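Reading time: 2 min

Clamov extends household footwear collection to Barasa

Friday, November 23, 2018

Clamov will extend its separate collection of worn footwear to Barasa in December, adding 105 drop-off points to a network that until now covered only Skerari. The new points go into service in two phases, the first in the central districts and the second along the rail corridor.

The company collected 3,448 kilograms of footwear in Skerari over the trial period, against a planned 3,933 kilograms. It attributes the shortfall to late delivery of containers in the northern districts, where collection started well after the rest of the town. Tonnage per container in the remaining districts met the planning figure.

Slides, sandals and other open shoes are accepted along with closed shoes, provided both shoes of a pair are handed in together. Rubber boots, ski boots and skates are excluded. Pairs should be tied or banded, as single shoes cannot be resold and go directly to shredding. 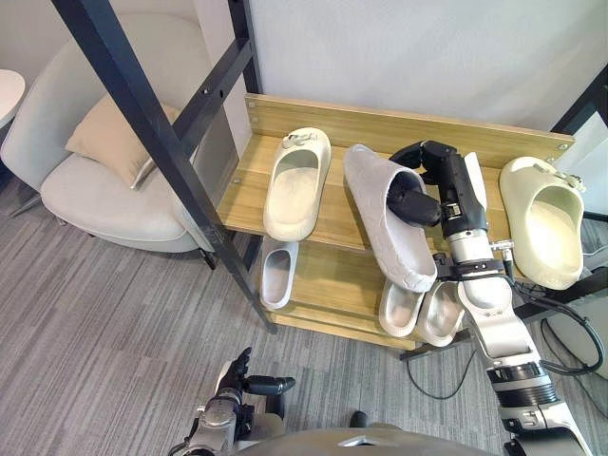 One Skerari resident wrote to the operator that the pairing rule is sensible but poorly explained on the containers, and that many households still put loose shoes in with the textiles. Clamov said the labels will be replaced before the Barasa containers are installed. The new label carries the pairing rule on the front panel, above the slot.

Sorting will be handled by Udico under a two-year contract. Incoming pairs are graded by sole wear, condition of the upper and integrity of the straps or fastenings. The top grade is sold for reuse. The second grade is cleaned and offered to repair shops at a fixed price per kilogram. Everything else is shredded, and the output is separated into rubber, foam and a mixed fiber fraction – the last of these has no stable buyer at present and is used as filler in insulation board.

Molded one-piece footwear is the simplest material to process, as it contains no stitching and few metal parts. Shoes with steel shanks or glued multi-layer soles take longer and wear down the cutting blades faster. Udico plans to record the two streams separately from the start of the Barasa service.

Containers in Barasa will be emptied weekly, with an additional round after the holidays. Collection is free to households. Shops that take back worn pairs from customers can request a closed container under a separate agreement, billed by pickup. 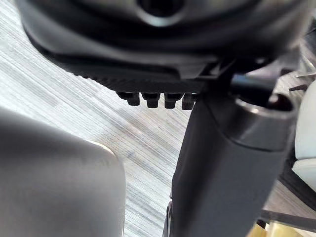 What to do before drop-off

Shoes should be dry and free of heavy soil. Remove loose insoles and any attached electronics such as step sensors or lights. Tie laces together, or use a rubber band for shoes without laces. Bags are permitted if they are transparent and closed.

We use cookies to measure traffic on this site. By continuing to browse you accept their use.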